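Ticket: Invoices print with wrong page breaks after update
Product: Gaber desktop, invoice module
Printer: Moneck office laser, connected by network cable
Status: Solved (workaround), waiting for fix
Opened by: customer
Category: Printing and export

Customer wrote, 08:52

Good morning. I am writing for our small engraving and awards shop. We use Gaber for invoices and delivery notes since last August. After the update which was installed during the night, the invoices do not print correctly. The first page is fine until the total line, then the total goes alone to a second page. Before the update, everything was on one page.

I have tried these things already:

Restarted the computer and the printer.
Printed an old invoice which I know was good before. It has the same problem now.
Printed from another program to the same printer. The margins are correct there.
Changed the paper tray from 2 to 1. No difference.

I have not changed the template myself. My colleague also did not change it. Please tell me what I should check next.

Support wrote, 09:31

Thank you for the clear report. Please could you tell us the following:

Which template do you use (Settings, Documents, Template name)?
Is the problem also in the PDF, or only on paper?
What is written in the field Paper size?

Customer wrote, 09:58

The template is called Vadis Classic, with our logo on top. In the field Paper size it is written Letter.

I exported the same invoice as PDF and the total is on page two also there. So I think the printer is not guilty. I am sorry that I wrote about the printer first, I should have tested the PDF before.

One more thing I noticed. The short invoices, with one or two products, are good. The problem comes when there is a product with a picture in the line. We use pictures in the lines because the customers often confuse the models by number, and then we must engrave again at our cost.

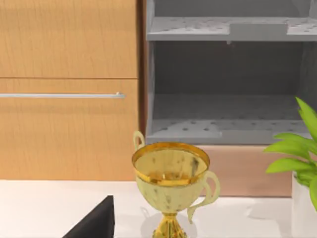
When I switch off the option Show item pictures, the total comes back to page one. But I would like to keep the pictures, if it is possible. Last year we had many wrong orders before we started with them.

Support wrote, 10:40

This helps us a lot. In the new version the height of the item row is calculated in a different way. If the picture is large, the row can become higher than before, even if the picture looks the same size on paper. The empty space goes under the text.

Could you open one of the product cards and tell us the width of the picture in pixels? You find it under Item, Media, Details. Please also look if the box Keep original height is checked.

Customer wrote, 11:17

I opened the product card. The width is 700. The box Keep original height is checked, and it is gray, so I cannot remove the check. I am logged in as normal user. Maybe I need the administrator account for this?

I looked also in two other cards and there it is the same. I am sure that I did not check this box, because I did not know that it exists.

Support wrote, 11:29

Yes, this box can be changed only with administrator rights. During the update it was set to checked for all cards which were imported from a file. Were your products imported, or did somebody type them in by hand?

Customer wrote, 11:46

They were imported. We moved from Jemcombe, where we had the whole catalog in one table, and your import assistant made the cards from it. The few products which we added later by hand do not have the check. I printed a test with only these products and the page is good.

I will ask for the administrator password. The person who has it comes after lunch.

Customer wrote, 14:05

I have the administrator account now. What I did, step by step, so that you can compare:

Made a backup (File, Backup, Full).
Opened one product card and removed the check from Keep original height.
Saved, closed the invoice and opened it again.
Exported as PDF.

Result: the row is lower than before, but not so low as in the old version. The total is still on page two. Then I closed the full program, not only the invoice, and started it again. After this the row was correct and the total was on page one.

So it seems that the program remembers the old row height until it is closed. I did not find this in the help pages.

Now my question is how to do it for all cards. To open each card one by one would take me the rest of the week.

Support wrote, 14:38

You are right about the restart. The row heights are stored while the program is running. We will add this to the help page.

For all cards together, please do it this way, as administrator:

Go to Items, List view.
Select all items with Ctrl+A.
Choose Edit, Change field, Media options.
Set Keep original height to No.
Press Apply and wait until the bar at the bottom is finished.
Close Gaber on every computer which uses the same database, and start it again.

Please also set Maximum row height in the template to 40. This is a protection in case new pictures are imported later with the wrong setting.

Customer wrote, 15:52

I have done all the steps. First time it stopped with the message "Record locked by another user". It was the computer at the front desk, where a delivery note was open. I closed it there and repeated the steps, and then it went to the end without a message.

Test results:

Short invoice with pictures: good, one page.
Long invoice with pictures: good, total on page one.
Delivery note: good.
Quote: not good. The total is on page two.

For the quotes we use another template, so I suppose the maximum row height must be set there separately.

Support wrote, 16:04

Correct, the setting belongs to each template. Please set the same value in the quote template and restart once more.

Customer wrote, 16:21

Now the quote is good also. I printed it on the Moneck printer and the paper is the same as the PDF.

I have two small suggestions. Please write in the update notes when a setting is changed for existing cards. And please make the message about the locked record say which computer has it open. In our shop I could find it by walking to the front desk, but in a bigger company this can be difficult.

You can close the ticket from my side. Thank you for the quick answers.

Support wrote, 16:33

Thank you for testing everything so carefully. We forwarded both suggestions to the development team. The wrong default for imported cards is registered as a bug and will be corrected in a next version. You do not need to change anything back after that update.

Ticket set to Solved (workaround).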